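Session 4: Knots, threads and what we think we know about them

Notes to go with the reading. Bring your own copy of the Drimwood chapter, as there are never enough spares.

Where we had got to

Last time we looked at the claim that joining things with thread is among the oldest human skills. You will find this in nearly every popular book on the subject, usually in the first paragraph and usually without a footnote. It may well be true. The trouble is that thread rots. What survives is mostly needles, beads and marks left on clay, and a needle tells you that somebody had something to put through it. It tells you very little about what they made, or how well.

So be careful with the phrase "the evidence shows". Ask which evidence. In the Drimwood chapter the author moves from a bone needle to a fitted coat in 4 sentences, and I would like you to find the place where the guessing starts. It comes earlier than you might think.

The Zaltska fragments

These are the scraps of net and cord discussed in the second half of the reading. The usual story is that the knots prove contact between the lake villages and the coast, as the same knot turns up in both places. I don't find this convincing. There are only so many ways to tie two bits of cord together so that they stay tied. Anyone who fishes will arrive at a handful of them without being taught by a stranger in a boat.

The Öberg study makes the opposite case and is the better piece of work, though it has its own problems. The sample is 10 fragments, of which 2 are too worn to read with any confidence. The author then gives results as percentages, which makes a small heap of string sound like a survey. Look at the table and turn the percentages back into plain counts. The argument gets a good deal weaker.

A running line or separate knots?

This is the distinction I want you to hold on to. A running line uses one length of thread for the whole join. It is quick and saves thread, but a break anywhere puts the rest at risk. Separate knots (often called interrupted stitches) are each tied and cut by themselves, so one can fail and its neighbours are left alone. They take longer and leave many more ends. Sailmakers, bookbinders and surgeons all have to choose between the two, and each trade will tell you its own choice is plain common sense.

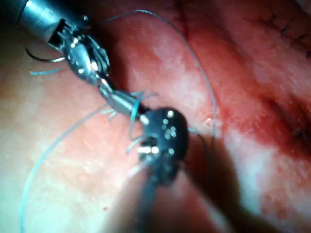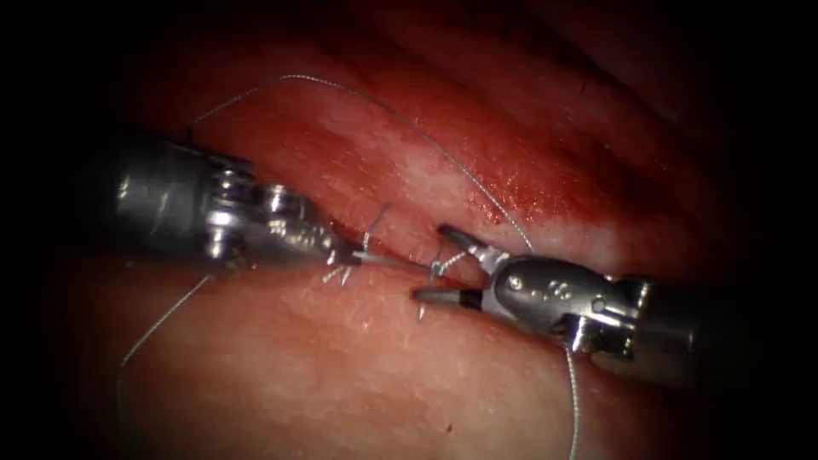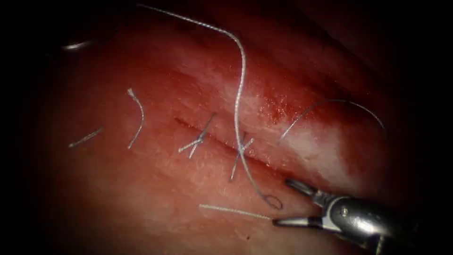 Fig. 2. Instruments and thread in present-day surgical work. The last picture has two finished interrupted stitches.

The reading treats this choice as a sign of how "advanced" a people were, with the running line as the early stage and the separate knot as the later one. I can see no good reason to accept that. Both are in use now. A person mending a sack and a person mending a sail may be the same person on the same afternoon, using a different method for each.

The Zostine manual

Much quoted, seldom read. It is often described as the first written guide to knots. What we have is a late copy of a lost original, with drawings added by a copyist who, to judge by the results, had never tied anything. At least one of the knots cannot be made as drawn. Try it. If you manage it, show me.

For next time

Read the Öberg study, leaving out the introduction until the end. Then write a page on one claim in it that you believe and one that you don't, giving page numbers for both. "It seems likely" will not do as a reason in either case.

Bring about a metre of cord. Shoelaces are fine, garden twine sheds everywhere.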